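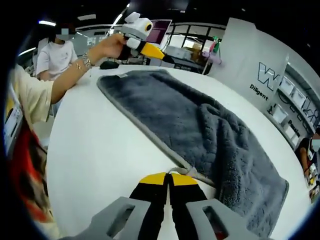 2024-03-23

I have now finished the second pass through the Derkbridge weather notebooks, and the barometer column is in better shape than I expected. The run covers 113 months. Entries were made twice a day by a schoolmaster who had taught himself natural philosophy from borrowed books and who bought his instruments secondhand in Skostesville.

The problem I described last time was a step in the pressure readings, starting in May of the fourth year. Everything after that point sits too low. I had assumed the tube was moved to an upper floor. The height needed to explain the drop would put it well above the roof of the schoolhouse, so that idea is gone.

The better candidate is air in the tube. A small bubble above the mercury pushes the column down, and the error grows in warm weather and shrinks in cold. I split the readings by the temperature he wrote beside them, and the gap behaves that way. The correction is now a function of temperature and column height, fitted on 200 paired entries from the Haruna station book - the only other record close enough to be useful.

After the correction, 30 entries still disagree badly. Most look like copying slips, with a 3 read as an 8. I have flagged them and left the original values in place.

The full table has 2,101 rows for the corrected period, with the raw figure, the adjusted figure and a page reference for each. I did the fitting in Flerkex, which handles missing days poorly, so gaps are coded as blank and need to be filtered before plotting.

Next is the rain gauge. He changed the funnel twice and gave the diameter only once.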